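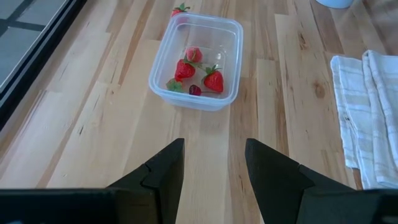 Wrist camera view of a fruit-sorting task, with strawberries in a clear plastic container and the two gripper fingers open in front of it.

Zindora Tabletop Kit

Search this site Go Advanced search

Last edited Mon 22 February by the Fleminau Reference Desk

The Zindora Tabletop Kit is a robot arm package sold by Stonoline, a maker of small automation equipment based in Fleminau. It is meant for teaching rooms, small workshops and research groups that want to practise picking up and moving everyday objects. The kit is made up of a single arm, a two-finger gripper, a small camera fixed at the wrist, a control box and a clamp for the edge of a table. It is usually grouped with light bench arms and is not sold for factory use.

History

Stonoline began as a repair business for packing machines and moved into building its own arms after taking over the workshop of Benavides, an older firm that made grippers for bakeries. The first Zindora arm had no camera and was sold without a gripper, which buyers had to find for themselves. Sales were poor. The Tabletop Kit replaced it in July of the following year, using a gripper drawn from a Benavides design with the fingers made narrower. A first batch of 200 kits was built, and most went to colleges.

A second version came out later with a quieter fan in the control box and a longer cable between the box and the arm. The two versions can be told apart by the position of the power switch, at the back on the first and on the left side on the second. Spare parts are shared apart from the cable and fan.

Design

The gripper has two black fingers that open and close together. They are angled towards each other and end in blunt tips, so the wrist camera sees both of them along with the table in front. The fingers close at a speed set in the software, and closing force can be set in steps from the same screen. Rubber pads are sold separately in packs and are held on by a single screw each.

The greatest load is 500 grams, including anything fixed to the fingers. Stonoline gives the opening between the fingertips as 67 millimetres at its widest. Bowls, large mugs and most boxes must therefore be gripped by a rim or an edge.

The camera is fitted above the gripper and moves with it. It cannot be tilted by the user. There is no second camera in the box, but the control software will accept one - a fixed overhead view is the most common addition.

Software

The control program runs on an ordinary desktop computer. Movements can be taught by leading the arm by hand, by using a paired hand controller, or by typing in positions. Each recording is stored as a folder holding the camera pictures and the joint positions, and can be played back at full or half speed. Playback repeats the same path and takes no notice of objects that have been moved. Buyers who want the arm to respond to what the camera sees have to train or supply their own model. The handbook has a chapter on this, though it has been described as thin.

Set tasks

The handbook contains a series of set tasks of rising difficulty. The early ones use wooden blocks and cups. The later ones use cloth and food, including folding a small towel and moving fruit into or out of an open container. Soft fruit is treated as one of the harder exercises. Strawberries bruise if the closing force is set too high, and their leaves can hide the berry from the camera or lie across the one beside it. Cherries are small enough to roll when a fingertip touches them. The handbook suggests starting with one berry on the bare table before working inside a container, where the walls limit the angles from which the fingers can come in.

A see-through container is also named as a difficulty in itself. The table shows through the base and walls, and the rim may be the only part that stands out well in the camera picture.

Price and servicing

The kit is sold direct by Stonoline and through a few school suppliers. A service plan costs 125 pounds a year and covers the motors and control box, but not the gripper fingers or pads, which count as wearing parts. Arms sent in for repair go to the former Benavides workshop.

Reception

Reviews in teaching newsletters have been fair to good. The clamp and the short setting-up time were praised, and several writers liked that the fingers could be changed with one tool. Complaints have centred on the fixed camera, the low load limit and the noise of the first version. One review found the hand controller tiring over a long lesson and advised buying a second one so that pupils could take turns - Stonoline has since offered it as a separate item.

See also

Benavides gripper
Stonoline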